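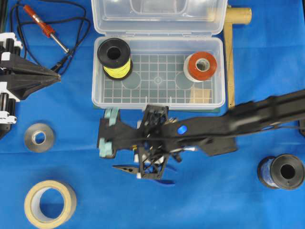

Chapter 6
Keeping a Bench You Can Work At

If you have come this far in the book, you have already stripped a wire, tinned a tip and made at least a few joints you would rather not show anyone. Good. We have all got a drawer of those. Before we go on to cables and connectors in Chapter 7, I would like us to slow down and spend some time on a part of the trade that most courses squeeze into the last five minutes before the bell, and that is putting things away.

When I started out in Soledad Varela's repair shop, I thought tidying was what you did when there was no real work to do. Soledad let me think so for most of April. Then a customer came in for a simple lead repair, a job that ought to take no time at all, and I spent the whole of his visit hunting for a spool of yellow wire that had rolled under the radiator (along with a good deal else, I have to say!). She didn't scold me. She handed me a clear plastic box with a hinged lid and went back to her own bench, and I have kept my spools in boxes like it ever since.

A small bench collects a surprising mix of round things. There is wire on its spool, there is masking tape, there is metallic tape, there are the colored tapes we use for marking, and every one of them would love to roll off onto the floor. Laid flat, a roll of tape stays where you put it. A spool stood on its flange does the same, and it takes up less of the box that way too. Try both positions with your own supplies and see how many you can fit before the lid refuses to close.

You will want a clear box for this, or at least one with a clear lid. Opaque boxes are perfectly sturdy and I own several, but I find I open all of them every time I need one thing. Leave a little room inside as well. Offcuts of card and other small flat scraps always find their way in, and they are handy for slipping under a joint when you need to protect what is beneath.

A plain cloth over the work surface is worth the trouble of washing it. Choose a single strong color, blue or green for instance, so that a dropped snippet of wire shows up against it. Cloth will scorch, though, so a hot iron belongs in its stand, and it only gets laid down once it is unplugged and completely cool. Coil its cable loosely when you do. Wrapping it tight around the handle strains the cord just where it enters, and that is a dull sort of repair to bring on yourself.

Words to know in this chapter
Flange: the flat rim at each end of a spool that keeps the wire from slipping off.
Core: the ring in the middle of a roll, on which the tape is wound.
Offcut: a leftover piece, too small for the job it came from.

6.1 Sorting what you already have

Clear a space on the floor or a spare table and bring out every roll and spool you own, including the nearly finished ones.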